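# Lid on my clear storage box won't sit straight – is it me or the box?

**prurnel_attic**

I've been sorting craft bits into clear plastic boxes and mostly I love them, because I can see the red stuff is the red stuff without opening anything. But the ribbed lid drives me nuts! I press one end down and the other end creeps sideways.

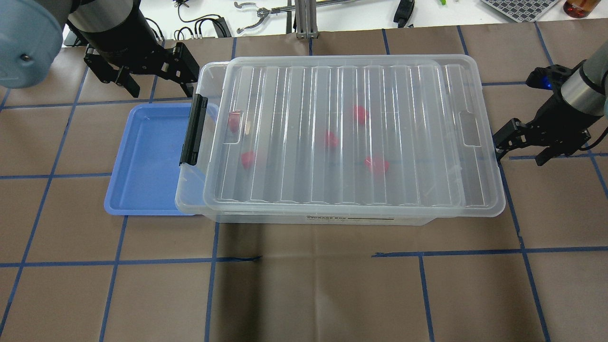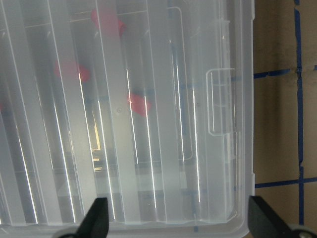
I have 13 of these to get through and I'd like to stack them in the closet by January. Do I need new lids, or is there a trick to it? I don't want to force a latch and snap it.

**Zeman**

Had the same trouble with mine. Undo every latch first, even if one feels fine. Then set the lid down loose, run your thumbs along both long sides until it drops over the rim, and only then do the latches – a little pressure on each end, then click. If you clip one end while the lid is crooked, it'll stay crooked. Also make sure the box is on something flat. I used to do mine half on top of a tray and the whole thing rocked.

If it still won't go, try swapping lids between boxes. I had 7 and two of the lids had warped in the garage. No amount of pushing helped those.

**irnine247**

just put a heavy book on it overnight lol

**prurnel_attic**

Swapped two lids and one of them dropped right in, thank you Zeman! The other one is still being a pain, so I guess it gets the book.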